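*Handout 4, March 2023. Read before section, bring your annoyed questions.*

Okay, so last time we got as far as the packing floor at Nelilow, and I promised we'd slow down and look at what happened to the people. I spent two visits there with Noelia Ibarra (she ran the night shift then, and she's very patient with professors) and I came home with way too many notes!

## What the job was

Before the changeover, a packer picked parts out of a bin, checked them by eye and boxed them. 27 people on nights, 359 boxes per person on a good shift. Everybody had their own way of doing it - Saturnino Iglesias sorted by feel and barely looked down. None of that was written anywhere. Keep this in mind when we get to Cartwright's chapter on tacit skill.

## What the job turned into

Now the arm does the picking and the packers became "cell attendants." They clear jams, swap bins and, the part I find most interesting, they try out new pick routines in the simulator before anything moves on the floor. Saturnino does a lot of this now. He'll bring the open gripper in over a plain dark surface and fuss with the approach until he likes it.

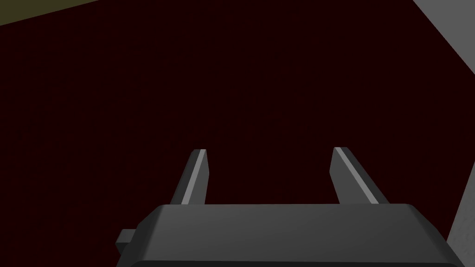 **Did the attendants get paid more than the packers?**
At first they got the same rate, and the bump came in June after the shift leads pushed for a new job grade.

That gap matters! People were doing new work under an old title for months, and when I asked around, the pay bothered them less than the title did. Chih-ming Hsiao told me he didn't know what to call himself on a form.

Also look at pace. A packer could speed up before a break and ease off after. Attendants wait, then rush, then wait again, and the machine picks when. Several of them said they went home tired in a different way (their words, and I wish I'd asked more about it).

For section: read Hsiao's interview, pages 1 to 6, and write half a page on who decides the pace in a job you've had. Summer jobs count.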